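Grip loss on bench two: cause found, interim limits in place

Issued February 19, 2018

Readers of the last issue will know that the Grurken handling bench was taken out of service after a run of dropped objects. The fault has now been traced and the bench is back in use at reduced speed. Necati Oral and Gönül Çetinkaya did most of the tracing, and the notes below are taken from their report.

The drops were confined to long, smooth, rigid items. Boxes and pens went through without trouble. Tubes did not. In a test set of 300 picks on cylindrical objects, 66 ended with the object rotating in the fingers during the lift, and 30 of those ended in a full release. The controller reported a good grasp in every case. It was this last point that moved the matter from a nuisance to a safety item: the arm carried on to the place position at normal speed with a part it was no longer holding properly.

The first suspect was the finger pads. New pads were fitted and the test set was repeated, with no useful change. The second suspect was the Neteo force module, which was swapped with the one from bench one. The fault stayed on bench two.

Kadir Ateş then compared the logged finger opening with a feeler gauge at the fingertips. The two agreed at wide openings and drifted apart as the fingers closed. A clamp screw on the right finger linkage had backed out far enough to let the finger lean under load. The motor reached its current limit against the linkage, the software took this as contact with the object, and the grasp was passed as firm. 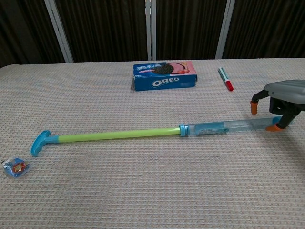
On a flat-sided object the error hardly matters, as the pads settle against the faces and the friction is enough. On a barrel the contact is a narrow line. If one finger leans, the two lines of contact are no longer opposite each other and the object rolls out. Objects with most of their weight at one end are worse, and picks taken near the end of a tube are worse again.

The screw has been replaced and fitted with thread lock. The same screw was checked on the other benches and found tight. We do not know when it worked loose. The last recorded torque check on bench two was in July, and the sheet for that visit has no entry for the right finger.

The following applies until further notice:

Lift speed on bench two is held at the reduced setting. Do not override it from the pendant.

After each grasp the arm pauses and the finger opening is read a second time. If the two readings differ, the pick is abandoned and the arm stays where it is until reset by hand.

Cylindrical items are to be picked near the middle of their length unless the test plan calls for something else.

No reaching under the gripper while it is closed on an object, whatever the status lamp shows.

With the new screw, 169 further picks on tubes have been logged with no release. Rogério Evangelista would like a longer run before the speed limit is lifted, including some with the Triker fingers, which use the same linkage. Reports of slipping on any bench go to Taner Ersoy, with the log file and the object used.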